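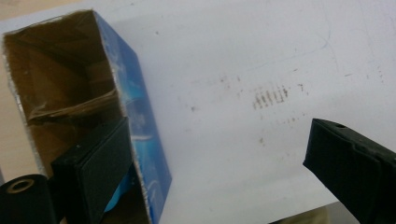
*An open cardboard box with a blue printed side panel.*

**Stendgate workshop to stop taking fixed-cover chairs**

12/28/19 – The Stendgate upholstery workshop has changed its rules for re-covering dining and desk chairs. Orders for chairs with fixed covers will no longer be accepted. Drop-in seats, loose cushions and slip covers are not affected.

Under the new terms, a customer removes the seat pad from the frame and brings in the pad alone. The workshop strips the old fabric, checks the foam and webbing, and fits the new cover with staples at 9 mm spacing. Piping is still offered. Nailhead trim is offered on square pads only, as the strip used does not follow a tight curve.

The standard price is now 600 kronor per pad, with fabric charged separately. Foam replacement is an extra item and is quoted after the old cover is off. Customers who supply their own fabric are asked to allow 5 cm beyond the turned edge on all sides, and more where a pattern has to be matched across a set.

Two fabric ranges will be kept in stock. Virnusen is a flat-woven wool blend in greys and blues, intended for daily use. Zirneck is a heavier cotton velvet with a marked pile direction, so pads cut from it must all be laid the same way on the roll. The linen range previously sold under the Šimkus name has been dropped. Remaining lengths are being sold as remnants, and no further dye lots will be ordered – anyone part-way through a set should check the lot number on the selvedge before buying.
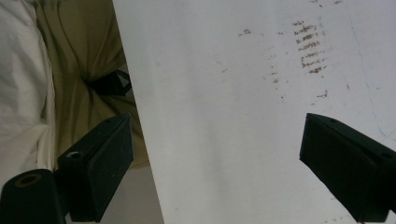 Pramila Rana said the change made sense for plain dining chairs but left owners of older desk chairs with few choices, as many of these have the fabric tacked straight to the frame. She asked whether the workshop would consider fixed covers again if the customer removed the old tacks first.

The workshop said it would not. Frames with old tack holes often need filling before new fabric will hold, and that work is priced as joinery. It has a list of joiners at the counter.

Chairs already booked in will be finished under the old terms. The last booking made under them is order 713, and anything numbered above it falls under the new rules. Finished chairs from December orders can be collected during normal opening hours. The order slip is needed for collection, and pads are returned with their original screws in a labelled bag.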